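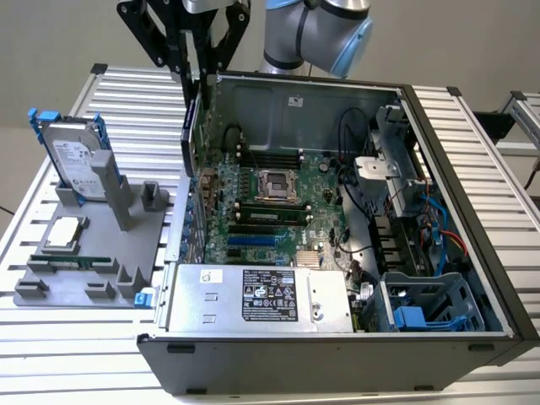
The Brimholm bench comparison is a procedure for testing robot grippers on the disassembly and reassembly of desktop computers. It was drawn up by Cathal Kavanagh and Corina Kälin at the Dralden workshop and is used there to choose between end effectors for repair and parts-recovery work. The procedure covers the gripper, the wrist camera and the controller settings; the arm and its mounting are held constant.

Workspace

The computer is laid on its side with the side panel off, so that parts are reached from above. A fixture tray beside the case receives the processor, memory, and hard disk drive. Each has its own recess or slot, so a part is presented in the same pose at the start of every trial. A fixed camera records the whole workspace and a second, smaller camera is carried at the wrist.

Tasks

Four tasks are defined: placing a memory module in its slot, moving a processor between tray and socket, working a socket lever, and removing a drive in its carrier. A trial is scored as complete, assisted or failed. Contact with a capacitor or connector outside the task area is logged separately and doesn't alter the score. The time limit is 79 seconds for the memory task and 138 seconds for the processor task.

Clearance

Most differences between grippers arise from the space they need inside the case. Fingers that perform well on an open bench may be unable to approach a memory slot when a graphics card, a power supply or a chassis crossbar stands near the path. The procedure therefore requires cards and cables to be left in place.

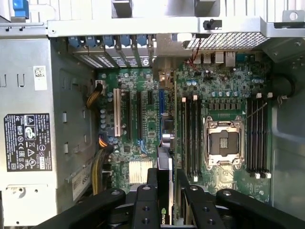

Clearance is measured with the fingers fully open and again at the width of the part, and the smaller value is reported. Two approach angles are allowed for each task. Where neither can be used without contact, the task is entered as "not reachable" and is left out of the mean time.

Grippers compared

The first round took in three designs. The Borkel is a parallel-jaw unit with short fingers and the narrowest body. The Imhof is a linkage gripper whose fingers curl inwards as they close, which helps with the drive carrier but makes the fingertip height vary with the opening width. The third was an in-house linkage design with longer plates. A total of 307 trials were accepted. The Borkel had the fewest side contacts and the Imhof the most completed drive removals. No design led on all four tasks.

Wrist camera

The wrist camera is judged by whether the target and both fingertips can be seen during the last part of the approach. Large finger plates and base housings take up much of the view at close range.
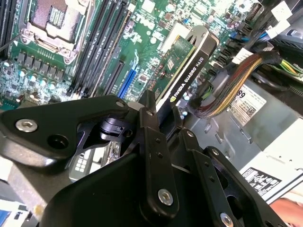 Wrist camera view over a graphics card marked "NVIDIA QUADRO K620", with the gripper in the foreground.

Kälin's notes recommend tilting the camera away from the finger axis, at the cost of a longer calibration. Kavanagh preferred to keep the mount straight and use the fixed camera for the final alignment. Both arrangements are permitted, provided that the choice is stated with the results.

Controller settings

Closing force and approach speed are set once per gripper and kept for all tasks. Compliance may be changed between tasks, but not between trials of the same task. The arm is homed after every failed trial.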